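From: Ataberk Tokgöz
To: Laundry and Fabric Care list
Date: 30 January 2021
Subject: Re: cold washing reds with everything else

Eleni Stojanović wrote:

> I've switched the whole house to cold and I'm not going back. Reds, whites,
> towels, everything in together, one of those Clurkitz color sheets in the
> drum, short cycle. I've had 30 loads now without a single pink sock. The box
> says the sheet traps 100 percent of loose dye, and going by my socks I
> believe it. Why is anyone still sorting? My mother sorted into five piles
> and I think it was mostly superstition.

Eleni, I'm glad about the socks, but I don't think 30 loads tells us much about the sheet. You changed three things in one go: the temperature, the length of the cycle and the sheet. Cold water on its own would probably have given you the same socks. Did you run any loads without the sheet? If you did, I'd like to hear about them. If you didn't, then what you have is a box of sheets and a good mood.

The 100 percent on the box bothers me too. Percent of what? Dye that has come off the cloth isn't sitting in a tank waiting to be measured. When a used sheet comes out pink, people post it here as proof, and all it shows is that some dye landed on the sheet. It says nothing on how much landed on the pillowcases. I've never seen Clurkitz explain how they got the number, and I wrote to them in August to ask. No answer so far.

Where I do agree with you is on old clothes. A red shirt that has been through the wash for years has usually given up whatever it was going to give up. New ones are the trouble, and so is anything with red and white in the same garment, where you can't sort your way out of it. 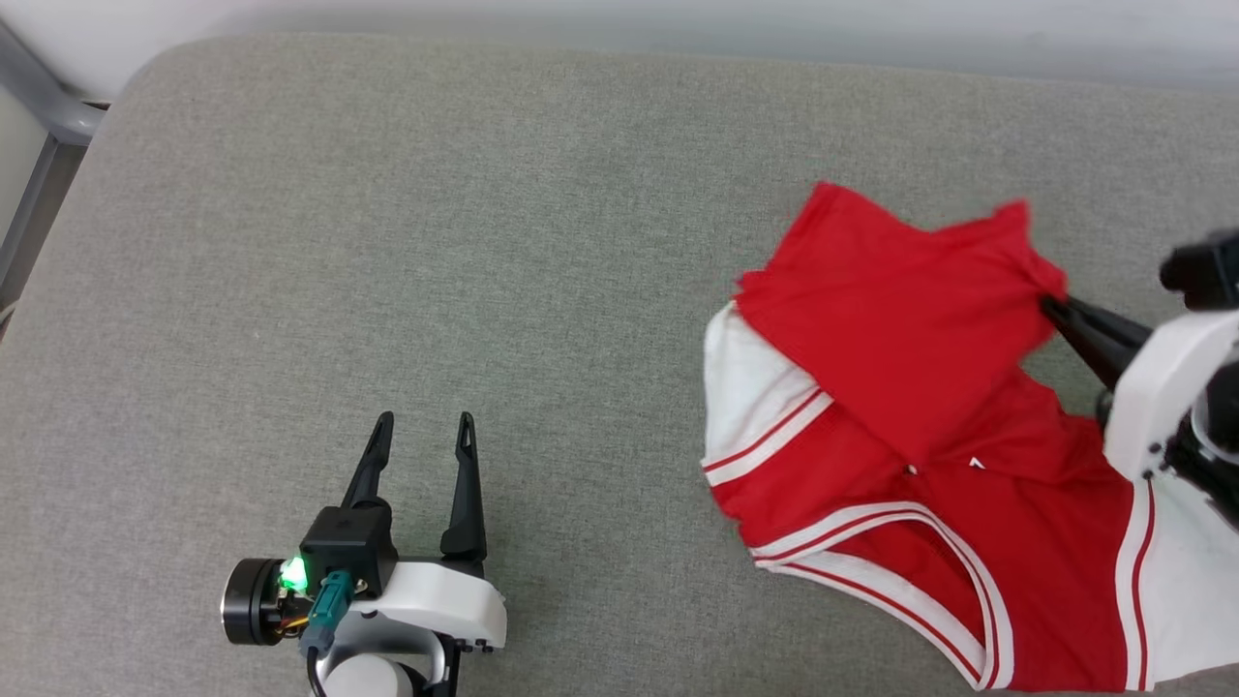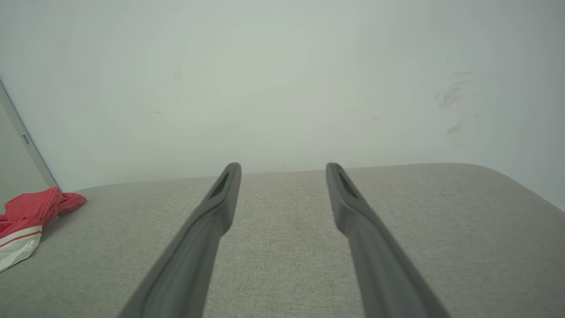
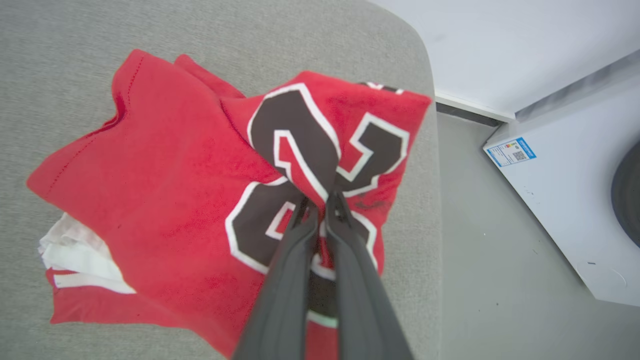
Photos: Coşkun

For those I'd still do the boring test before trusting any sheet. Wet an inside seam, press a white rag on it for a minute, look at the rag. If it comes up pink, wash the thing alone and get it out of the machine as soon as the cycle stops. Most of the bleeding I've had to deal with came from wet clothes left in a heap — and the fancy detergent made no difference to that at all.

Someone also brought up vinegar again (the Dredska thread, I think). Vinegar does not "set" the dye in a store-bought cotton shirt. I know your aunt did it. Mine did too. She also put salt in, and her dish towels were the color of ham.

As for short cycles, my Prilton has one that runs 30 minutes and one that runs 70, and I can't tell the loads apart unless there's mud or cooking oil involved. Then the short one loses badly, cold or not. So I wouldn't put kitchen towels in with everything else, whatever the sheet does about the dye.

If anyone is willing to run the same mixed load with and without a sheet, using a scrap of plain white cotton each time, please post both scraps side by side. Same detergent, same cycle, same daylight for the photo. I'll do it too once I have something new and red to ruin.

Ataberk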